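Troreo renews "Sterkevine" for a second season

The streaming service Troreo has ordered a second season of "Sterkevine," its slow-moving drama about two sisters who inherit a failing ferry line. The new season will have 13 episodes, three more than the first, and is set to arrive in September.

Production moves to a larger stage this time. The harbor office, the ferry deck and the family kitchen will all be built under one roof, with seating nearby for the 350 extras needed for the funeral episode. Most of the first season was filmed on location, and bad weather cost the crew several days.

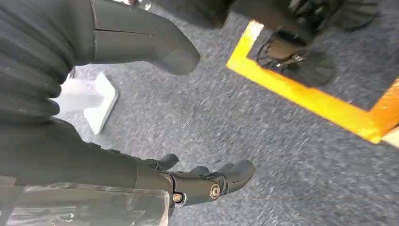 What changes in season two

The story picks up the morning after the fire. Dada, the younger sister, is running the company alone and has stopped answering letters from the bank. Na, who left on the last boat in the finale, is expected back by episode 3. Troreo has not said how long the two spend apart on screen, though the first trailer gives them one short phone call.

The main cast is returning. The writing staff is mostly the same, and the theme music will be recorded again with a full string section. Viewers who complained about the dim night scenes may be glad to hear that the season is being graded brighter – a change the service says it will also make to the older episodes before September.
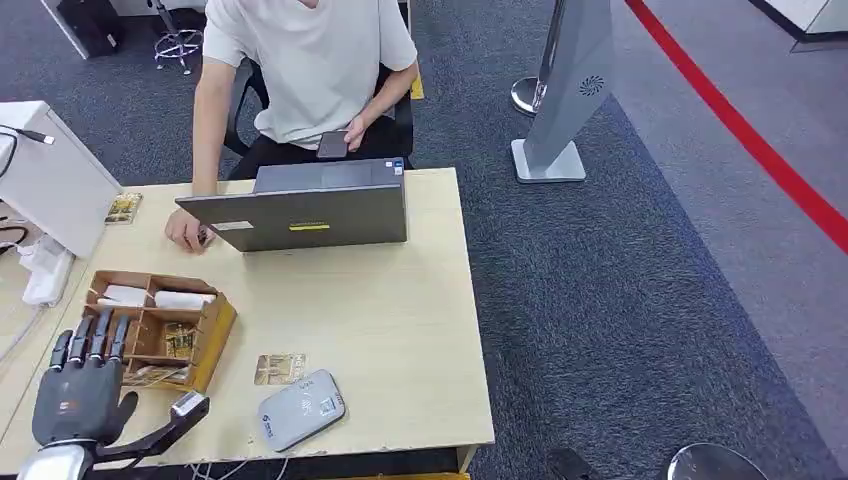

The first season opened to mixed reviews. Critics liked the two leads and the quiet scenes at home, but several found the middle episodes thin, with a smuggling plot that went nowhere. The audience grew anyway, and a fan petition asking for more episodes drew over 697 signatures in its first evening.

Season one remains available on Troreo. New episodes will be released weekly at 9 p.m., with the first two shown together.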